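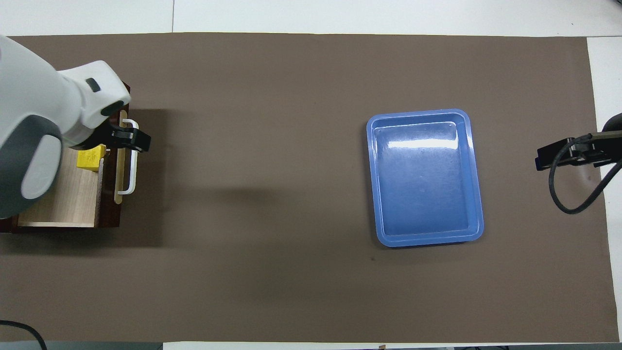

little cabinet, drawer open, brown paper down. and so it begins

ok so a few people asked about the drawer cabinet project so I'm just gonna dump it all in one thread. I have 30 minutes before I have to go get Iddrisu from the train

background: the dark reddish-brown one. wood, heavy for its size, bought it in June at the Veltholm yard sale weekend. Paid 13 dollars. Benedetta said I overpaid and then asked if I'd seen a second one, so

first thing, PAPER ON THE TABLE. the table is white and I have learned this lesson before with a tin of shoe polish. brown paper off the big roll, one sheet, covers nearly the whole top. I leave a strip bare at the edge so I have somewhere to put my coffee

don't tape it down btw. I used to tape it. then you peel the tape and it leaves that gummy line and you're cleaning the table longer than you worked on the furniture

so the drawer. dark outside, light beige inside, which I love. The front is this narrow strip of light wood and then a white handle on it, rounded corners, kind of a loop. I know some of you hate the handle. Morag has told me twice

the handle is staying!! it's easy to grab and it doesn't catch my sleeve. the old brass pulls on my dresser eat sweaters

the problem with this drawer was always that it stuck. would come out about halfway and then you'd get this groan and a stop. and in damp weather forget it

what I did, in order, so you can skip the part where I did it wrong:

took everything out. drawer all the way out too. vacuumed the inside of the cabinet with the skinny attachment. you would not beleive the amount of sawdust in a thing that small

wiped the runners with a barely damp cloth, then left it alone overnight. I did not leave it alone overnight the first time. I left it for the length of one phone call. do the overnight

candle wax on the runners. just a plain white candle, rub it along both sides and along the bottom edges of the drawer, slide in and out a bunch, rub again. Gillespie swears by bar soap but soap got sticky on me last summer so I'm team candle

(he is going to reply to this. Gillespie I know. I know it worked on yours)

if it still binds after wax, look for the shiny spots on the wood, that's where it's rubbing. light sanding just there, fine grit, couple passes, try it again. I went way too hard on one side and now there's a tiny wobble. oh well

inside of the drawer I left bare. thought about lining paper, had the Lisell catalog open and everything, they have a green stripe I really like – but then you lose that pale wood and it's the nicest part of the whole thing

also lining paper slides around unless you glue it and I'm not gluing anything in there

what goes IN it is a whole other fight. right now all that's in there is the one small yellow thing up by the front and I kind of like it like that

it will not last. I know myself. by new years it's batteries and takeout menus and a key to nothing

Beathag's rule is one drawer one job. she has a drawer that is only string. I've seen it. very peaceful drawer

my plan was sewing stuff but then the scissors don't fit flat. so maybe stamps and envelopes? cards are coming up and I can never find the stamps. open to votes

someone asked about the outside. I didn't strip it. wiped it down, one thin coat of the Mandov paste wax, waited, buffed with an old t shirt. the color came up nice and dark. didn't need more than that and I was scared to mess it up

someone else asked if I'd paint it. no

total spend not counting the cabinet: a candle I already had, a t shirt I already had, half a sheet of sandpaper, wax from the Petersen job so already had that too. 2 evenings if you count the drying

oh and the paper, I keep it. fold it dirty side in and use it again til it's gross. this roll has lasted since we moved

things I'd do different: pencil a little mark on the back of the drawer so you know which way is up. sounds dumb. the bottom is so pale on both sides that I had it upside down for a good minute wondering why it suddenly didnt fit

also check the screws on the handle while the drawer is out. one of mine was turning loose, way easier to tighten from inside

ok train. gotta run, will answer handle complaints later tonight. stamps or sewing, vote below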